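Folding and Sorting Clothes: A Guide for Young Readers
Clorkbridge Children's Museum - Learning at Home series

Clothes that have been washed and dried still need to be put in order. This job is called folding, and people have done it for as long as they have kept cloth in chests, on shelves and in drawers. This page explains how folding works and how children can help with it.

Why do we fold?

A shirt dropped into a drawer takes up a great deal of space, because air is trapped between its layers. Folding presses the layers together. A folded shirt also keeps its shape and has fewer wrinkles. Wrinkles form when cloth is bent and pressed in many directions at once. A fold is a bend too, but it is placed where we choose.

What do you need?

You need a flat, clean surface that is larger than the biggest piece of clothing. A table, a bed or a clean floor will do. You also need a basket. Many baskets for clothes have holes in the sides, and these let air pass through.

How do you fold a T-shirt?

Lay the shirt face down and smooth it with your hands, working from the middle toward the edges. Fold one side in toward the center, with its sleeve, and then fold the other side to match. Bring the bottom hem up to the neck. Turn the shirt over. If there is a picture or a word on the front, it will now be facing you, and the shirt will be easy to find later.

What about tops without sleeves?

A sleeveless top has two large armholes and a wide neck, and it slides out of shape easily. Spread it out fully before making the first fold. Look for the binding, a narrow strip of cloth sewn along the neck and armholes. It is often a different color from the rest of the top, and it helps you see where the edges are. Match one armhole to the other, lay the top in half lengthwise, and then fold it up from the hem.

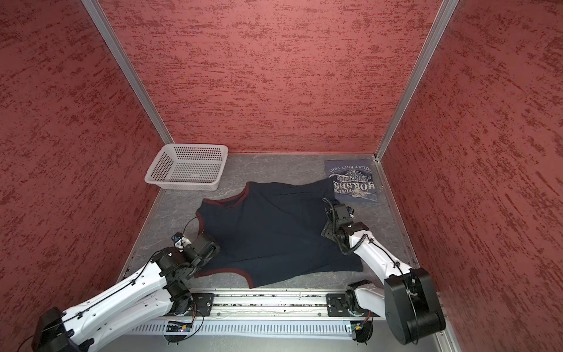

Noura Yammine wrote to us that her class begins with the sleeveless tops, as the children find it simpler to line up two armholes than to tuck in two sleeves. Either order is acceptable. Younger children may prefer to start with washcloths, which are square.

Words to know

Hem - the bottom edge of a piece of clothing, turned under and sewn.
Binding - a strip of cloth that covers a raw edge.
Crease - the line left in cloth by a fold.

Text by Shabnam Bhutto. Reviewed 2019-04-08.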